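Nendside Clothing Exchange opens its doors for a second winter, with longer hours and a mending corner

NENDSIDE – The Nendside Clothing Exchange will open again this December in the old Howlader drapery shop on the market square, and everyone in town, and anyone who happens to be passing through it, is warmly invited to come in, bring something they no longer wear and go home with something they will.

Those who came last winter will remember how it works, and for those who didn't, it is about as simple as we could make it. You bring in clean clothes that still have some life in them. You get a paper token for each piece. You spend the tokens on whatever you like from the rails and tables, and if you have no clothes to bring, you ask at the desk for a starter card, which is good for seven pieces and comes with no form to fill in and no questions about why you want it.

Last winter 1469 pieces changed hands that way, a good many more than any of us had dared to hope for when we were pushing the first rails across the square in the sleet. Among them were 371 children's coats, and those went so quickly that we are asking families, very nicely, to look in the back of the closet now and bring outgrown coats in early. Sizes for ages four to ten are wanted most of all.
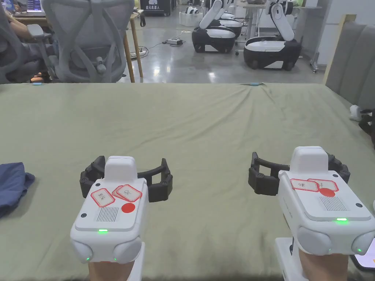

Opening hours are longer this year. The Exchange will run from 10 a.m. until 7 p.m., so that people who work in the daytime can get to us without having to give up a lunch break, and there will be a quiet hour from 9 a.m. for anyone who finds a crowded shop hard going. The side entrance on the lane has a ramp, and strollers can be left just inside the door.

The biggest change is the mending corner, which takes up what used to be the Howlader button counter (the little brass-handled drawers are still there, and yes, a few of them still have buttons in them). Bring a dropped hem, a split seam or a cardigan with a hole in the elbow, and somebody will sit down with you and show you how to put it right. We do ask that you stay and learn the stitch, even if you only manage a few inches of it yourself. Thread, patches and needles are free, thanks to a generous gift from Sarero, the haberdashers, who have also lent us two sewing machines for the season.

Tanko Ugwu, who organizes the Exchange, said he had been looking forward to the mending corner since the doors closed last spring.

"We turned away so many lovely things for the sake of one loose seam, and I took it rather hard every time," he said. "My grandmother would have had those done before the kettle boiled. I'm not as quick as she was, not by a long way, but I can teach a person to sew on a button, and I would be very glad to."

There will also be a table for plain everyday basics. T-shirts, pajamas, school sweaters and socks don't often get much attention at a swap, and yet they are what most households run short of, so this year they have a spot of their own near the front and cost half a token each.

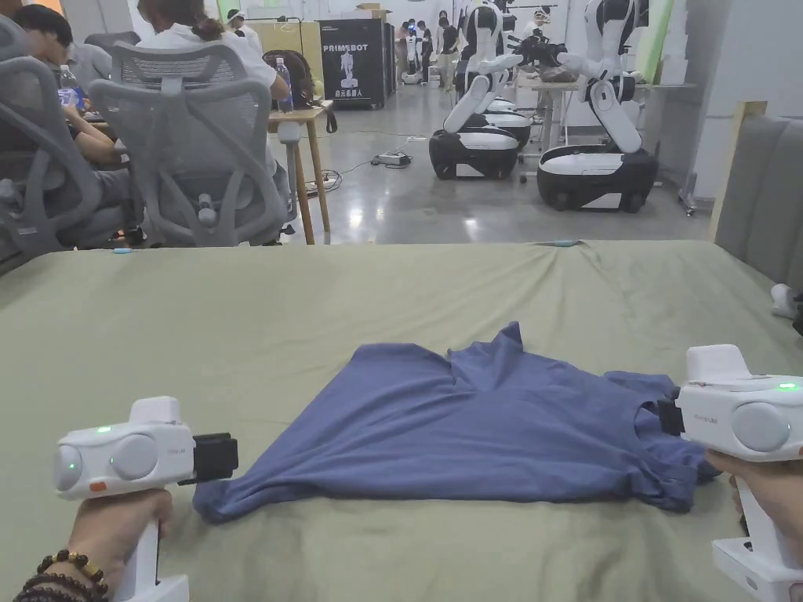 Fathima Thambiah said she came in last winter for a raincoat and left with that, two shirts and the name of a woman who has been teaching her to knit ever since. She added that she would like to see more men's clothes on the rails, as her brothers had gone home with very little, and that the tea could stand to be stronger.

Both points have been taken to heart. A collection of men's clothing will be held through the whole of the first month, with drop-off bins at the library and at the Rilent Road community hall, and the tea is under review.

A few notes on what we can and cannot take. Coats, sweaters, shirts, pants, dresses, scarves, hats and gloves in pairs are all welcome, and so are shoes if the soles are sound. We can't take used underwear, pillows or comforters, or anything still damp – we have very little room to dry things, and one wet bag can spoil a shelf. Please check the pockets before you hand things over. We still have 14 single keys in a jar on the desk, and we would dearly love to send them home.

Anything left on the rails at the end of the season will be sorted and passed on to the Rilent Road hall for its spring sale, with the money going toward next winter's heating.

Admission is free and there is no need to book. Anyone who would like to help at the desk, on the rails or in the mending corner can leave their name at the shop during opening hours, or put a note through the door on the lane side.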